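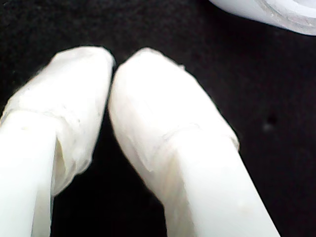 指先の消耗品まで月額に入っているなら、導入の話を社内に上げやすい。Faso(ファソ)が提供を始めた梱包資材向けハンドリングキット「Zalero(ザレロ)」について、先行利用した倉庫からはそうした声が寄せられている。一方で、同じ倉庫からは、被覆材の巻き替えに慣れるまで手間がかかったという指摘も出ている。

Zaleroは、既設の小型ロボットアームに取り付ける2本指グリッパーと、指先の被覆材、把持動作の設定ファイル、点検サービスを一式にした製品。粘着テープやラベル、ひもなど、芯のある巻き物を棚から取り出し、梱包台や補充用の箱に移す作業を想定している。アーム本体は含まない。国内の販売と保守はEbiharaが担当し、12月から受注を始めた。当面は関東と東海の事業所を対象とし、ほかの地域は保守拠点が整い次第、順次広げる。

巻き物の補充は、一つ一つの作業は短いものの、出荷の山が来るたびに人が梱包台を離れることになり、現場では後回しにされやすい。吸着式のハンドは、側面が曲面で表面に細かな凹凸のあるテープを苦手とすることがある。外側から2本の指で挟む方法では、隣の品物との間に指を入れる余地が必要になり、棚に詰めて置けない。Fasoはこの点から、芯の穴を使う持ち方を標準の動作に加えた。

標準動作は2種類ある。一つは外周を両側から挟む方法で、穴の向きが分からないときや、箱の中で寝ている品物に使う。もう一つは片方の指を芯に通し、もう片方を外側に当てて支える方法である。どちらを使うかは、Cimbridgeの画像認識ソフトが品物の向きを見て選ぶ。芯に通す方法では、内径55ミリ以上の品物が対象となる。それより細い芯のものは、外周を挟む動作だけで扱う。

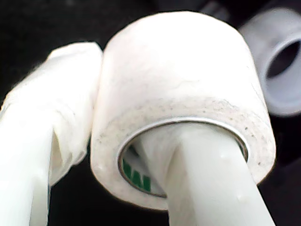

持ち上げたあとの姿勢も設定で変えられる。指に掛けたまま運ぶ場合は速度を抑え、置く直前に外側の指でもう一度押さえる。速度を優先する設定では外周を挟んで運ぶが、幅の狭いテープでは傾きやすくなるため、取扱説明書では幅の広い品物に限るよう求めている。

指先の被覆は、すべりを抑えることと、品物に傷を付けないことの両方をねらったものだ。被覆材は1セットに9枚入っており、利用者が自分で巻き替える。粘着面に触れる機会の多い現場では、ほこりや紙の粉が付いて把持の具合が変わるため、点検表に沿って状態を見る。端が浮いてきた場合や、しわが重なって厚みに差が出た場合は交換の対象になる。

先行利用した倉庫が手間を感じたのは、この巻き替えだった。左右の厚みがそろっていないと、閉じたときに指先の位置がずれ、薄い品物を取り損ねる。最初のうちは1回の交換に30分かかり、その間はロボットを止めていたという。Fasoは要望を受け、巻き始めの位置を示す型紙と、交換後に指先の間隔を測り直す設定画面を追加した。型紙は出荷済みの利用者にも無償で送る。

あらかじめ筒状にした被覆材を差し込むだけにしてほしいという要望もあった。同社は試作を済ませているが、芯に指を通す際に端がめくれる例が残っており、今回の提供には入れなかった。改良版の時期は決まっていない。

認識ソフト側では、登録済みの品目が294点ある。包装用、養生用、事務用の粘着テープが中心で、ラベルのロールや梱包用のひもも含む。登録のない品物を使う場合は、利用者が棚に置いた状態で撮影し、外径、内径、幅を入力する。登録作業はEbiharaに委託することもできる。黒い台の上の白い品物のように明暗の差が大きい組み合わせでは輪郭が読み取りにくくなることがあり、照明の当て方は設置時に現地で調整する。照明器具は別売りとなる。

対応できない品物もある。芯のないもの、外側の包装が破れて粘着面が出ているもの、使いかけで残りが少なく外周がゆがんだものは対象外とした。使いかけの品物は認識の段階で除外し、棚に残したまま次に進む。利用者の画面には除外した位置が表示されるので、人が後から片付ける運用になる。

契約は月額制のみで、料金にはグリッパーの貸与、被覆材の定期送付、ソフトの更新、点検が含まれる。点検の際に指の交換が必要と判断した場合も、追加の費用は取らない。ただし、衝突による破損は実費となる。アームの機種によっては取り付け用の部品が必要で、対応機種の一覧はEbiharaが問い合わせに応じて配布する。価格は設置する台数と拠点の場所で変わるため、公表していない。

申し込み前の確認として、Ebiharaは自社の作業場で持ち込み試験を受け付けている。利用予定の品物を持ち込むと、2種類の動作で取り出しと移動を繰り返し、取り損ねの記録を渡す。受け付けは午前10時から午後4時まで。試験そのものは無料で、品物の送付による依頼も可能だが、送料は依頼者の負担となる。試験に使った品物は、粘着面や外装に跡が残る場合がある。

Cimbridgeは、同じ認識の仕組みを緩衝材の巻き物に広げる準備を進めている。径が大きく重いため今の指では持ち上げられず、Fasoが長さの違う指を設計中である。こちらは別のキットとして扱い、Zaleroの利用者が指だけを入れ替えて使えるようにするかどうかは、試験の結果を見て決める。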